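Staging Before Installation: Student Project Report
Romham, second-year group project, Triline module

Our group had one term to plan the network and screen equipment for three teaching rooms, and to write down how the installation should be prepared. This page is the short version of the report.

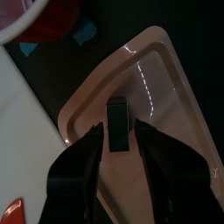
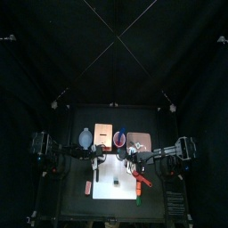
Page last changed: March

1. The task

The client in our project was Ollavent, a small training company which moves into a new floor. They wanted three rooms with the same equipment: one network switch, one wireless access point, one large screen and one control panel on the wall. The rooms must work from the first morning, and the building opens for installers only after 18:00. For this reason we had very few hours on site, and we decided to do as much work as possible before the delivery.

2. What we prepared in advance

We borrowed a bench in the teaching lab and built one complete room on it. All settings were written to the switch there, and we saved the file with the room name and a version number. For the other two rooms we changed only the addresses and the names. Every cable got a label on both ends before it went in the box. We used the Palamarchuk label scheme, which our module teaches: first the room, then the device, then the port.

The boxes were packed by room, not by type of device. At first we did the opposite, and in our practice run we lost 20 minutes looking for the correct power leads in one large box.

3. The site visit

The drawings of the floor were older than the walls. In the second room the floor socket was 3 metres from the place shown, so the screen cable we had ordered was too short. We measured all the rooms again and ordered new cables. I think this was the most useful afternoon in the project – without it, our nice bench tests would not have helped very much.

4. Installation

The work took 2 evenings. On the first evening we mounted the access points and laid the cables. On the second we put in the prepared switches and tested each room with the same checklist. Two of the rooms passed at once. In the third room the control panel did not find the screen, and we found that two labels had been exchanged during packing. After we corrected them, the panel worked.

5. Costs

The budget for small materials was 1,000 pounds. We stayed inside it, although the second cable order used most of the reserve. The borrowed bench is not included, and a real company would have to pay for such a space.

6. What we would change

The packing should be checked by a person who did not do the packing. We would also visit the site before ordering anything, even if the drawings look correct. The checklist was good, but it had no line for the condition of the wall, and one wall needed different fixings – we had to go out and buy them during the first evening.

The checklist and the label table are in Appendix A. The switch settings are in Appendix B, with the passwords removed.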